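Updated 22/06/2018

# Wax, brass and linen: cleaning tips for a small chapel

I clean and prepare the chapel in Rargate, and before this I did the same work at Florach. When I started I knew how to clean a house, and I thought a chapel is only a bigger house. It has many things a house does not have: wax on every surface, brass that people touch on the same spot all year, white cloths with red wine on them, and books that smell of the cellar. I write down what works for me. If your chapel owns something old or valuable, please ask a person who restores such objects before you try anything on it.

## Candle wax

We burn more than 700 small candles between Advent and the end of March, so I have practice.

**On wood.** Wait until the wax is hard. I hold a bag of ice on it for a few minutes, with a thin cloth under the bag so that the wood stays dry. Then I push the wax away with an old plastic card, always along the grain. Do not use a knife, even a butter knife. I did this once on the front pew at Florach and the line is still there. The thin film that remains can be wiped with a soft cloth and a little furniture polish.

**On carpet.** Break off what you can with your fingers and take up the crumbs with the vacuum cleaner. Put brown paper on the place and go over it with a warm iron, no steam. Move the paper to a clean part each time it takes wax. Red and purple candles can leave color behind, and for this I use a little rubbing alcohol on a white cloth, after testing it in a corner. Some carpets with plastic fibers melt under the iron, so begin at the lowest heat.

**On linen.** Freeze the cloth in a bag overnight, then bend it and the wax jumps off. Iron between paper as above. Wash only after the wax is gone. Hot water first is the mistake everybody makes one time.

**In glass cups.** Put the cups upside down on a metal tray covered with foil, in the oven at the lowest setting, for 15 minutes. Take them out with a mitten and wipe them immediately with paper. Never pour melted wax in the sink. In the Doherty chapel they did, and the plumber had to open the floor.

## Brass candlesticks and the collection plate

First look if the brass has lacquer on it. Lacquered brass looks shiny and even, and sometimes has brown spots where the lacquer is broken. Such pieces want only lukewarm water with mild soap, and a soft towel after. Polish will take off the lacquer in patches and then you have more work than before.

For plain brass I use an ordinary metal polish from the hardware store. My order is this:

1. Take off all wax (a hair dryer helps, hold it a hand away).
2. Wash and dry the piece.
3. Put the polish on with a cotton cloth, in small circles.
4. Leave it as long as the can says.
5. Rub with a second cloth until it stops coming away black.
6. Wipe with a third cloth, completely clean. 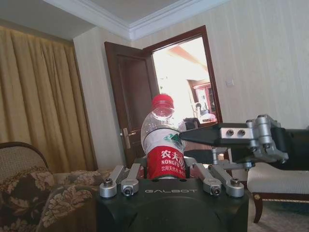
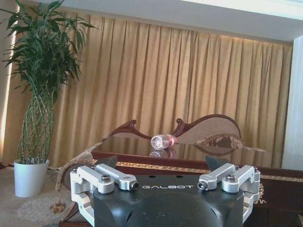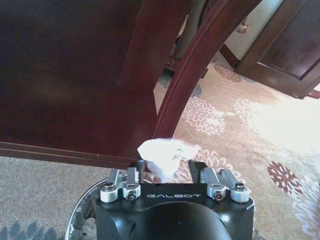 The engraved parts of a candlestick need more patience, as dry polish stays in the letters and becomes white. I use a soft toothbrush for the lines and a wooden toothpick for the corners, with the point made a little wet. For picking up the loose white powder afterwards, a crumpled paper tissue like the one in the last picture does well enough, and you throw it away with the dirt inside. For the final shine I do not use tissue — it leaves small fibers that show under the altar lights, and in the engraved letters they are a nuisance to get out. An old undershirt, washed many times, is much better. Cut off the seams and buttons before it touches the metal.

Brass likes to be handled with cotton gloves after cleaning. Fingerprints that you cannot see today will be brown in two weeks.

## Wine on the altar cloth

Be quick, but do not rub. Press a dry white towel on the stain from above with another towel under it. Then stretch the stained part over a bowl, hold it with a rubber band and pour cool water slowly through. If the stain is still pink, make a paste of baking soda and water, leave it until it is dry, brush it off and rinse again.

For old stains I soak the cloth overnight in cool water with oxygen bleach (the powder, color-free). Chlorine bleach makes old linen yellow and weak, and I do not keep it in the chapel at all. Embroidered parts with red or blue thread should be tested first with a wet cotton bud. If color comes on the cotton, stop there and take the cloth to a cleaner.

Different churches have their own rules for where the first rinse water goes. Ask before you pour it away in the kitchen. At Florach it had to go into the ground outside, and I learned this after one month, a little too late.

Iron linen while it is still damp, on the back side, and roll it on a cardboard tube instead of folding. The tubes from fabric shops are free if you ask kindly. Cover the tube with white paper first because plain cardboard can make yellow marks.

## Books that smell of damp

Rargate has 252 hymn books, and after the wet winter all of them smelled. Do not put them on the radiator. The covers bend and the glue cracks. I stood them open like a fan on tables in a dry room with a window open on both sides, and turned them every evening.

For smell that remains, close a few books in a box with an open dish of baking soda, not touching the paper, and leave them for a week. Then change the dish and put in the next books. It is slow. I finished the last box when the new hymnal was already being discussed.

Gray or green spots are another matter. Take such a book out from the others in a closed bag, wear a mask, and brush it outside in dry weather.

On the shelf leave a finger of space between the books and the wall. The wall at the north side is always the cold one.

## Flower vases

Green slime inside a narrow vase comes out with a spoon of uncooked rice, warm water and 3 drops of dish soap. Close the top with your hand and turn it around, don't shake hard if the glass is thin. White lines from hard water need vinegar, one night. Put a felt circle under every vase that stands on wood, also when you are sure it does not leak.

Lily pollen on cloth: leave your hands away from it. Take it up with sticky tape, pressing lightly, then put the cloth outside in the sun for an afternoon. With water it becomes a yellow stain that stays. I cut the pollen parts off the lilies with small scissors before they go in the vase, and the flower ladies of Flernico, who gave me this advice, do it over a newspaper.

## What I keep in the cupboard

- Two cotton cloths for each metal, marked with pen (brass, silver), never mixed
- Brown paper and an old iron with no steam holes
- A plastic card
- Soft toothbrushes
- Baking soda and white vinegar
- Furniture polish without silicone
- Cotton gloves, and one pair of rubber gloves
- A flashlight, for looking under the pews

The polish cloths I keep in a metal tin with a lid, a different tin for each kind. Cloths with oil in them I first dry flat outside, away from the building, and only then throw them out, as they can become hot by themselves when they lie in a heap. Matches are in another cupboard, on the top shelf, with the spare wicks.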